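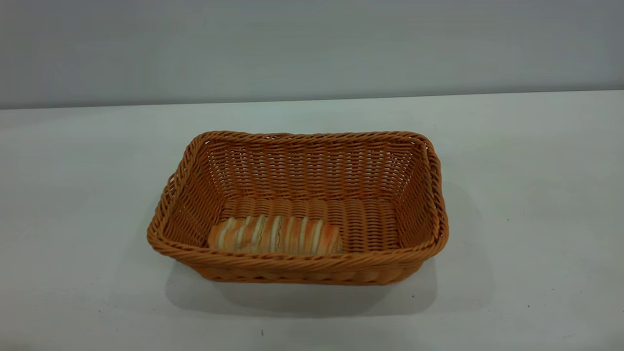
The case for buying the task before the arm

Jonalyn Saludo
2025-04-06

Most teaching departments that wish to offer practical work in robot handling begin with the arm. The arm is the large item on the order form, it is the item that has to be defended at the budget meeting, and it is the item visitors ask to see. What the arm will be asked to pick up is settled later, often in the week before the first class, and often from whatever is in the staff kitchen.

It is the view of this author that the order should be reversed, and that the handling kit now offered by Gustero under the name Parnusex gives departments a reasonable means of doing so. The kit is not without faults, and some of them are serious enough to be set out here at length. The principle on which it is sold is nevertheless sound and deserves a wider hearing than it has had.

Parnusex is sold as a set of everyday objects with a written task book. It contains no motor and no software that must be installed. A department receives containers, items to be placed in them or taken out, and a series of task sheets which state the starting position, the finishing position and what is to be recorded. The full set has 30 tasks. The supplier's price is £2000 for the set, with a smaller starter box at £150 which covers three of the tasks and may be set against the price of the larger one.

The bread and basket task is the one most departments will try first. A single loaf in a woven basket on a plain white table looks like very little for the money. A student who has only worked with cubes will nevertheless meet several difficulties in it at once. The walls of the basket lean outward, so an approach that is safe at the rim may be too wide lower down. The rim is thick and rolled, and a loaf that lies close behind the front of it is partly hidden by it. The floor is ribbed. The loaf is long and rounded, and its pale and brown bands run at a slant across the top, which is a fair trial for any vision method that has been tuned on objects of a single colour.

None of these difficulties was designed by an engineer. They are the ordinary properties of a bread basket, and that is the strength of the kit. Teaching blocks are made to be grasped. Students who learn on them acquire habits that have to be corrected when they enter a workplace, and the correction is paid for by the employer. A department that claims to prepare its students for food service, retail or care work should be setting tasks drawn from those places.

There is a second argument, concerning fairness of comparison. Suppliers of arms will readily demonstrate their products on objects of their own choosing. A buyer who already holds a fixed set of tasks can ask each supplier to attempt the same ones, under the same conditions, and can keep the results. Jellgate Technical Institute, where this author sits on the purchasing panel, adopted this practice last year. Two of the suppliers approached were content to attempt the task sheets as written. A third, Ofori, asked for permission to fix the basket to the table. The request was a reasonable one and it was granted, but it told the panel something about the force with which that arm approached an object, and the panel would not have learned it from the brochure.

The objections should now be considered.

The first is price. Much of what is in the set can be bought in a high street shop for a small part of the sum, and members of our own staff have said so with some energy. The answer given by Gustero is that the buyer is paying for items that will remain available in the same form, so that a basket broken in one year may be replaced by its equal in the next. This is a proper answer if it is kept to. At present it rests on a sentence in the sales leaflet. The contract of sale says nothing about how long replacements will be stocked, and departments should ask for a term in writing before they commit themselves to the full set.

The second is the quality of the task book. The sheets are clear on where objects should begin and weak on what counts as success. The sheet for the bread task asks that the loaf be "placed neatly". Two of our instructors marked the same attempts against that wording and did not agree. We have since written our own marking guide, which requires the loaf to lie lengthwise with no part resting on the rim. A buyer should not be obliged to do this work, and a revised edition of the book ought to be sent free of charge to those who hold the present one.

The third is raised less often. The sheets call for a bare table and a plain background. This is a sensible place to start a course and a poor place to finish it. An arm that can clear a basket on an empty white surface has not been shown to do so beside a coffee cup, a folded napkin and a second basket. The later tasks add more objects, but they do so timidly, and the background is never changed. Instructors will need to extend the work for themselves.

With those reservations stated, the recommendation to other departments is to buy the starter box in this financial year, to run its tasks by hand with tongs before any arm is present, and to write down what the students found hard. The notes from that exercise should then be attached to the specification when tenders are invited. Our own tender was shorter after this was done, and two requirements which had been copied forward from an older document were struck out of it altogether.

The full set may be considered once Gustero has put its replacement terms in writing. Jellgate has asked for those terms and has yet to receive them.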